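About Grurkix

Grurkix gathers the examples that robot arms learn from. Our customers build the arms and train the software. We record people doing ordinary jobs by hand, such as opening a bottle or clearing a table, and deliver those recordings checked and sorted.

The company was started by Melahat Tuncer and Faraji Lyimo, who had both spent years programming arms one motion at a time. We now have 26 staff, most of them working as demonstrators. New demonstrators train for 6 days before any of their work goes into a delivery. No engineering background is needed. Steady hands help, and so does a willingness to do the same task again with the objects moved over a few inches.
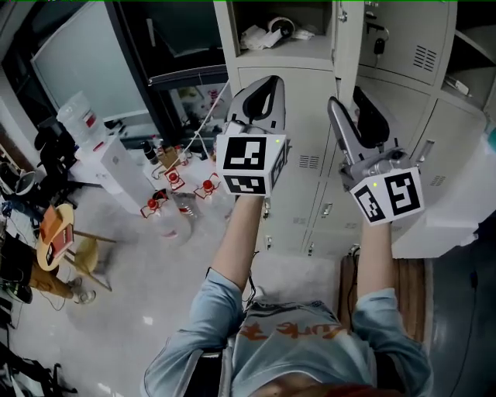
Hand-held grippers, one for each hand, with marker cubes mounted below the jaws.

The printed patterns on the cubes let us work out where each gripper is and how it is turned. A typical session runs 90 minutes, followed by a break. Failed attempts are kept and labeled as failures, as several customers ask for them.

Châu Ninh runs the review desk. Every recording is watched by a person before it leaves the building, and anything with a lost marker or a missing stretch of video goes back to be done over. Our largest set so far, Tretitex, holds 1,442 reviewed demonstrations of two-handed kitchen and table tasks.

We take on custom work as well. Send us a task list and the objects you want handled, and Serpil Öztürkmen will reply with a schedule and a price. Demonstrator openings are posted on the Jobs page.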